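Claloveck Finish Second Album, Add Trunton Date to Fall Tour

Indie four-piece Claloveck have finished recording their second album and will play two new songs from it when their tour opens in Prarkville this October, the band said in a post on Tuesday.

The record does not have a title yet. It was made over 23 days at a studio outside Trunton, with most of the drums and bass recorded live in one room. The band had planned a longer session but cut it short when the main tracks were done early.

"We went in with too many songs and came out with the ones we still liked," the post read. "Mixing is next. After that we can start talking about a release date."

The first single, "Saab," is due in September. It is named after the car the band drove to their early shows and has been part of their live set since spring. Fans who have heard it on stage will notice a shorter intro and a new last verse. The B-side is an acoustic take of the same song with piano in place of the second guitar.

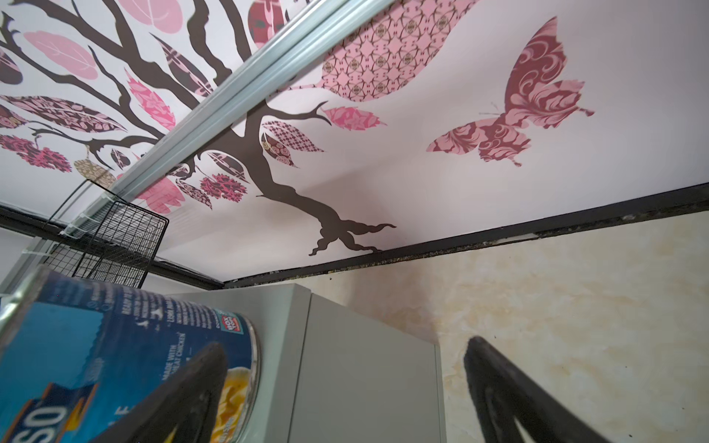
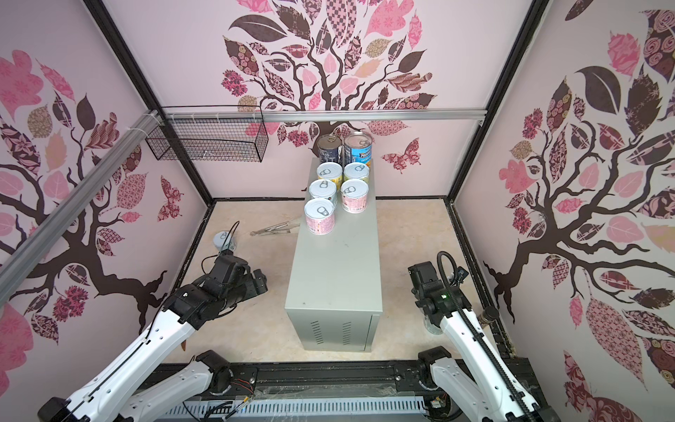
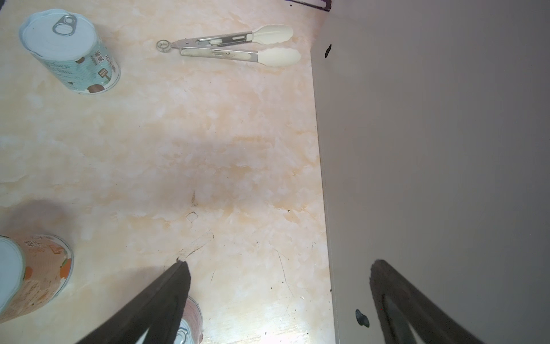
Patterned leaves in two of the pictures, pull-tab lids in the other and on the cabinet.

Tour dates and tickets

The fall tour begins at the Prarkville Armory and now includes a second night in Trunton, added after the first sold out. The extra show will be held in the smaller upstairs room at the Mill Street Theater, which holds 205 people. There will be no seating, and the venue says the balcony will stay closed.

Tickets for the added night go on sale Friday at 10 a.m. through the theater's website. There is a limit of two per person. Tickets for the first night will not be valid for the second, and the box office will not swap them. Doors open at 7 p.m. for both shows, with the opening act on at 8.

The band has not named a support act for Trunton. In Prarkville they will be joined by a local group to be announced in August.

Claloveck last toured a year ago behind their debut, which was recorded at home and sold mostly at shows. That album has been out of print on vinyl since the winter. A new pressing will be on the merch table for the whole tour, along with a seven-inch of the single. Any copies left over will go up in the band's online store after the last date.

The group also said they have dropped plans for a live video to go with the single. A lyric video will be posted the same day the song comes out.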